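We use cookies to remember your sign-in and to count visits to the help pages. Accept all | Manage settings

Stadberg House Facilities Helpdesk
Request: Enquiry desk telephone, keypad and line fault
Location: Enquiry room, ground floor
Raised by: Shaohua Lu, Reception
Handled by: Aldo Leone, Facilities
Priority: Normal
Status: Closed

Fault as reported

The telephone on the white table in the enquiry room does not dial reliably. When a number is keyed, one or more digits are missed and the caller hears the unobtainable tone. Incoming calls ring as they should, but the person at the other end reports a crackle whenever the handset is moved. The fault was first noticed in the first week of March and has become worse. Reception is at present transferring enquiry calls to the main desk, where they are delaying the signing-in of visitors.

Please note that the cash box is kept on the same table. Staff attending should ask Reception before moving it.

Entry 1, Aldo Leone, 9.40 am

Request accepted. Reception was asked to confirm whether the fault affects internal calls, external calls or both, and whether any particular keys are concerned.

Entry 2, Shaohua Lu, 10.15 am

Both internal and external calls are affected. The keys which fail most often are 2 and 5. The 5 must be pressed very firmly. Extension 25 can seldom be reached at the first attempt, and this is the extension we use most. The crackle is present on all calls.

Entry 3, Aldo Leone, 11.30 am

Attended the room. The line was tested at the wall socket with a helpdesk test telephone. Dial tone was clear and all digits were accepted, including repeated calls to extension 25. The line and the socket are therefore considered sound, and the fault lies with the telephone or its cords.

The line cord was unplugged at both ends, inspected and refitted. No damage was found. The handset was then lifted and the coiled cord moved gently at each end in turn. The crackle occurred only when the cord was moved close to the plug on the handset side.

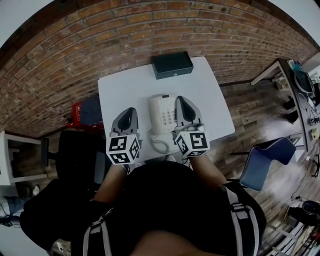
A replacement coiled cord was fitted from stores and the test repeated. No crackle was heard during a call of several minutes, with the handset moved from one ear to the other throughout. The old cord has been disposed of.

The keypad fault remained after the cord was changed. Each key was pressed in order and the result read back by the exchange test service. The 2 was missed twice and the 5 on most attempts. All other keys registered correctly. Staff are asked to continue transferring calls for the time being.

Entry 4, Hongjun Han, Telephone Services, 1.50 pm

The keypad on this model may be cleaned but may not be replaced separately. I recommend that the telephone be disconnected, the casing opened and the contacts cleaned with the approved fluid, and the unit left for 60 minutes before it is reconnected. Should the fault return, the telephone should be exchanged. Our supplier, Derau, holds the same model in white.

Entry 5, Aldo Leone, 3.55 pm

Cleaning carried out as advised. There was a sticky residue beneath the 5 and a smaller amount beneath the 2, consistent with a sweet drink. The telephone was reconnected after the full waiting period. Every key was tested and all digits were accepted. Ten calls were placed to extension 25 and all were connected.

Reception is asked to use the telephone as normal for two working days and to report the result on this request. Drinks should not be placed on the table beside the telephone.

Entry 6, Shaohua Lu, 4.20 pm

Thank you. The notice regarding drinks has been passed to all who use the room, including the evening group. Yutong Deng will be on the enquiry desk for the trial period and will note any missed digits.

Entry 7, Yutong Deng, 12.05 pm

The trial period has ended. Outgoing calls were made throughout both days with no missed digits. Callers have not mentioned any crackle. One call was lost on the first afternoon, but the main desk lost a call at the same moment, and I do not believe the telephone was at fault.

Entry 8, Aldo Leone, 2.10 pm

The lost call has been checked with Telephone Services, who confirm a short interruption at the exchange affecting the whole building. No further action is required on this request. One coiled cord has been charged to the Reception budget. Request closed. If the fault returns, please reply to this request so that the history is kept together.

Page last updated: March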